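From: Torquil Tosh
To: stolside-simracers list
Subject: Re: Idska 6 track list, is the new stuff any good?

Mowat wrote:

> I held off on Idska 6 because the last one burned me. I paid full price
> and got the same tracks with shinier puddles. Has anyone here put real
> hours into the new one yet? Mainly I want to know if the Greltbridge
> circuit is worth it, how the online races are running, and whether my
> old wheel will still work. I don't care about career mode. Well, maybe
> a little.

Hi Mowat, hi all,

Oh, I am so glad you asked. I've had it on since it unlocked and my family would like me to talk to somebody else about it, so you get the long version. I'll go in the order you asked, with career mode tacked on at the end for the "maybe a little."

I'm on PC with one wide monitor and a belt-drive wheel that is older than some of the drivers I race against. If you're on console, take my comments on settings with a grain of salt, but the driving should be the same.

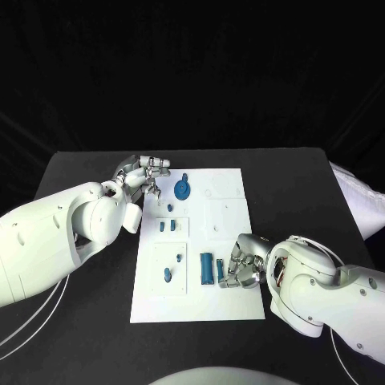

1. Greltbridge

Yes! Get it for this alone if you like street circuits. The first half is all tight stuff between walls, then you come out over the bridge and it opens into this long, bumpy left that you can just about take flat in the touring cars if you're brave on entry. I wasn't brave until the second evening. The bumps come through the wheel beautifully, and they move the car around enough that you have to drive every lap instead of going to sleep on the racing line.

The pit entry is nasty. It comes up right after the bridge, on the inside, and you have to commit while the car is still light. I've hit the attenuator more times than I'll admit on a public list. Turn on the pit entry marker for your first few races and save yourself the repair bill.

Night racing there is a treat too. The street lights sit low, so you get flashes of glare across the windshield, and the braking boards are hard to pick out. I ended up using the gap in the fence before the hairpin as my marker.
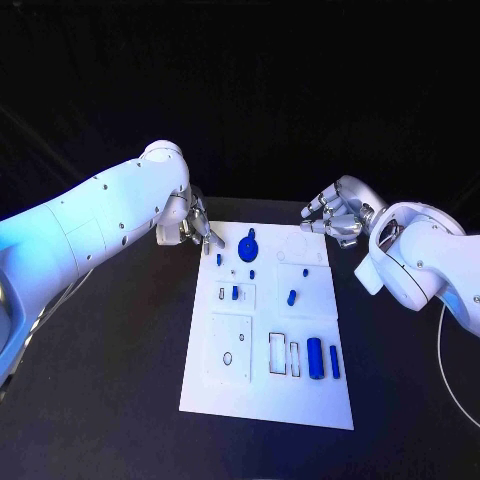 The rain version is the one I keep going back to. The standing water collects on the inside of the hairpin and the dry line shows up late, so there's a real choice about when to pit for slicks. In one race I stayed out two laps too long on wets and fell from the lead to the back of the points, and I was still grinning. The old game would have just flipped a switch and called the track dry.

Stolside is back as well, with the chicane moved farther down the straight. I know some people on this list loved the old layout. Give the new one an evening before you write it off! You carry so much more speed into the braking zone, and it's finally a place where you can pass somebody without both of you ending up in the tire wall. I do miss the old curbs.

2. Online

Much better than last time. I've run 60 races so far and been dropped from exactly one, and that was my own router. The lobbies fill up quickly in the evening, a little slower before noon. The safety rating starts everyone at 1000, and you lose points for contact no matter who started it, which stings. I got caught up in two first-corner pileups and sank to 944 on my first night. It comes back if you string clean laps together, so don't quit out of a bad race. Quitting costs you more than finishing last.

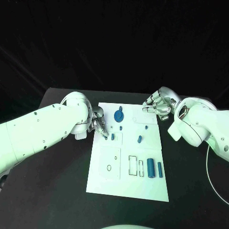

Qualifying is short and you only get fresh tires once, so do your out lap gently and save everything for the second flyer. The matchmaking puts you with people near your own rating, and once I was back over my starting number the racing got noticeably cleaner. I had a side-by-side fight with a stranger for five laps at Stolside and we never touched. We both typed "wow" in the chat afterward.

Private lobbies can be saved with all their settings now, weather included, so whoever hosts our league nights only has to set things up once. You can also swap hosts without kicking everybody. I nearly cheered.

The spotter is still too chatty. There's a slider under Audio, and I have mine down near the bottom. He'll still call cars alongside, and he'll stop telling you about the fuel every lap. 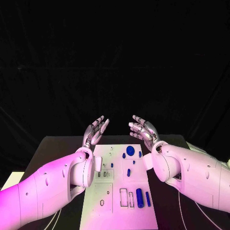 3. Your old wheel

Mine was picked up on first launch, pedals and all. The default force feedback was far too heavy for me, so I dropped the overall strength and raised the road effects, and it came alive. Do the calibration again after you change the rotation angle. I skipped that and spent an hour wondering why the car pulled right. If your shifter is on a separate USB plug, connect it before you start the game, or it won't show up in the menu.

4. Career mode

I've only done the first season. You begin in a small team with a slow car, and the sponsor goals are more sensible this time: finish ahead of a certain rival, keep the car in one piece, that kind of thing. The AI drivers make mistakes under pressure now, and it feels great to sit on somebody's bumper until they run wide. They're still a bit timid in the rain. Bump the difficulty up a notch for wet rounds.

If you do pick it up, send me a friend request and we'll run some laps at Greltbridge. I'm usually on after 9 pm. I'll bring my touring car setup, and you can tell me what's wrong with the rear end, because I can't get it to settle over those bumps.

Torquil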